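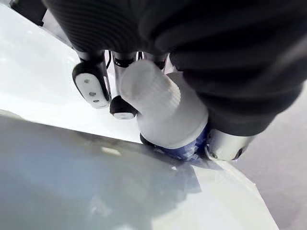
Robot hand with a white ribbed-cap cylinder between its fingers, and a blue item in clear plastic at the lower end of it.

Chores and machines: a gallery from the Sivano workroom

Posted 22 July 2025
Text by Orla Kinsella

People who visit the workroom ask us the same thing: can it do my dishes yet? The short answer is no. The longer answer is that some parts of some chores are close, and other parts are as far off as they were when we started keeping notes.

This page is for readers who want to know where things stand without going through the full write-up. It covers household work such as clearing a table and putting away groceries, and shop-floor work such as sorting returns and filling bins. The picture at the top shows the kind of handling we spend most of our time on. The entries that follow it are short notes on each kind of job, taken from the workroom log and from talks with the people who run the trials.

The log now has 2,744 entries. An entry is one attempt at one job, good or bad. Hae-won Um reads through them at the end of each week and marks the ones that needed a person to step in.

Picking up small items

Small goods with a cap or a lid are a fair test of a hand. The sides are smooth, the cap has ridges, and the two parts do not feel the same to a fingertip. People shift their grip on a bottle many times a day and never think about it. A machine has to be told, or has to learn, when a grip is good enough to lift.

Our trials with hard, dry items of this size go well on most days. Stop the item from lying flat and straight and the results drop. Nam-gil Yang ran a set of 100 pickups with the items laid out in a row, then another 100 with the same items tipped out of a bag. The second set took the whole afternoon and he did not finish it until after supper.

Clear plastic

Wrapping is harder than the goods inside it. Clear plastic throws back bright spots of light, and those spots move when the hand moves. The edge a camera picks out may be the edge of the wrap, with the item itself a finger's width further in. Plastic also slides and folds when it is squeezed.

Shops have a lot of clear plastic. So does a kitchen drawer. Anyone planning to buy a machine for unpacking stock should ask to see it work on wrapped goods, and should bring their own.

White on white

Pale goods on a pale surface cause trouble for the same reason they do for tired people at night. There is not much to tell one from the other. Yi-an Bang has tried lamps at different heights and has had the best luck with light from one side only. She would like to hear from anyone who has tried colored mats in a working stockroom and kept them clean.

Clearing a table

Plates and cups can be moved one at a time if they are set apart. Stacked plates are still lifted by a person. Leftover food is the real problem, along with napkins stuck to things. We stopped table trials in the spring and have not set a date to go back to them.

Laundry

Towels can be folded, slowly. Shirts come out in a shape that most of us would fold again. A basket of mixed laundry, with socks turned inside out and a sheet wound around everything else, has beaten every setup we have tried. Ha-neul Geum timed herself on one basket of ordinary wash and finished in 29 minutes, with a phone call in the middle.

Sorting returns

Of all the jobs on this page, sorting returns is the nearest to being useful. The goods come in one after another, there are only a few bins, and a person is nearby anyway to deal with torn boxes. We ran a trial at the Getberg store using its own bins and its own returns. The staff there kept the sorting station for 30 days and asked for a second one closer to the loading door. They also asked for it to be quieter.

A second store, Engelbrecht, sells mostly glassware and said no. The manager's view was that one broken bowl would cost her more time than the machine would save in a morning. We thought that was reasonable.

Putting away groceries

The carrying is manageable. Knowing where things go is another matter, and every home has its own rules. One family keeps rice with the pans. Another has two places for tea. Our trials use a single set of shelves that stays the same from week to week, so our results are kinder than a real kitchen would be.

Where that leaves things

For a shop with steady, simple goods and a worker close by, a machine can take on part of the load now. For a home, we would wait. A dishwasher, a good vacuum and an extra pair of hands on Saturday will still do more.

The next set of trials starts in September and will be mostly wrapped and bagged goods, run with the sorting software from Tudix. Notes will go up on this page as they are ready. If you have a chore you would like us to try, write to the workroom and tell us what the job is, what the items are, and how long it takes you to do it by hand.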